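Akinola Opens Textile Repair and Reuse Center in Drurnutmont

Old clothes, curtains and bed linen now have a permanent place to go in the river district

DRURNUTMONT, November 9, 2024 — Akinola, the textile reuse company, today announced the opening of its first repair and reuse center in Drurnutmont. The center is in the former Esen thread warehouse, next to the tram depot, and it is open to all residents of the town and the neighboring villages. Visitors can bring clothing and household textiles, have them repaired for a small fee, or leave them for sorting and resale.

The new center has a floor area of 2115 square meters on two levels. The ground floor holds the reception desk, the sorting hall and a shop. The upper level is for the repair workshop, a storage room for yarn and buttons, and a classroom with 29 seats. Both levels can be reached by elevator.

Akinola has collected textiles in Drurnutmont since April of last year, when the company placed its first drop-off points near schools and grocery stores. In this period the residents gave 3776 bags. The company says that this result was higher than it planned for, and that the old sorting room behind the market hall became too small already in the first winter. The search for a bigger building took many months. The Esen warehouse was chosen for its high windows, which give good daylight for judging color and finding stains, and for its loading dock.

"We are very happy to finally have one roof over all our work," the company said in a statement. "Before, a coat could travel three times across the town until it was repaired and hanging in a shop. Now it goes up one floor and comes down again."

How the sorting works

Every bag that arrives is opened and sorted by hand. The staff first separate the textiles which can be worn again from those which need repair. Each piece is then checked at the seams, the cuffs, the collar and the closures. Zippers are opened and closed two times. Knitwear is held against the light to find small holes. A piece with a small damage gets a paper tag with a short note for the workshop, and a piece with a bigger damage goes to the materials shelf, where its fabric, buttons and zippers can be used for other repairs. 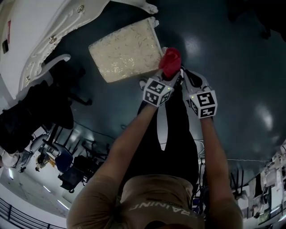
Handling a piece of red cloth. Many fabrics need a second look before they are sorted.

Color is also a part of the sorting. Red and dark blue fabrics are washed apart from the others, as they can lose dye in the first wash. Wool and silk are kept in a separate area and are not machine washed at all. Towels and sheets that cannot be sold are cut into cleaning cloths, and these are offered to local workshops and garages.

The center does not accept carpets, mattresses, pillows with feathers or textiles with paint or oil on them. Shoes are accepted if they are a pair and are tied together. The company kindly asks that everything is washed and completely dry before it is brought in, because one damp piece can spoil a full bag.

Repairs and courses

Small repairs, such as a missing button or an open seam, can be done while the customer waits. Bigger work, for example a new lining or a change of zipper in a winter jacket, is normally ready within 2 weeks. The price is always told before the work begins, and the customer is free to say no. Repaired pieces can be picked up at the reception desk during all opening hours.

In the classroom, Akinola will offer evening courses in darning, hemming and simple pattern changes. The first course is for beginners and needs no experience. Sewing machines, needles and thread are provided, but participants are welcome to bring their own machine if they would like to know it better. A course about the care of wool will follow in April.

The shop sells sorted and repaired clothing for adults and children, and a smaller selection of curtains, tablecloths and blankets. It also carries Vurum, the company's own line of bags and aprons made from fabric which could not be used in its original form. Vurum pieces are cut and sewn in the workshop upstairs, and no two have the same pattern.

Visiting the center

The Drurnutmont center is open every day except public holidays, from 10 a.m. to 6 p.m. The drop-off window on the side of the building stays open until 8 p.m. Visitors who come by car can use the yard behind the warehouse for unloading — parking there is limited to fifteen minutes. The existing drop-off points near schools and grocery stores will remain in use.

About Akinola

Akinola collects, sorts, repairs and resells used clothing and household textiles. The company has its head office in Drurnutmont and sells its Vurum line in its own shop and at regional markets.

Press contact

Akinola Press Office
Former Esen Warehouse, River District, Drurnutmont
Visits for journalists are possible in the morning hours and by appointment.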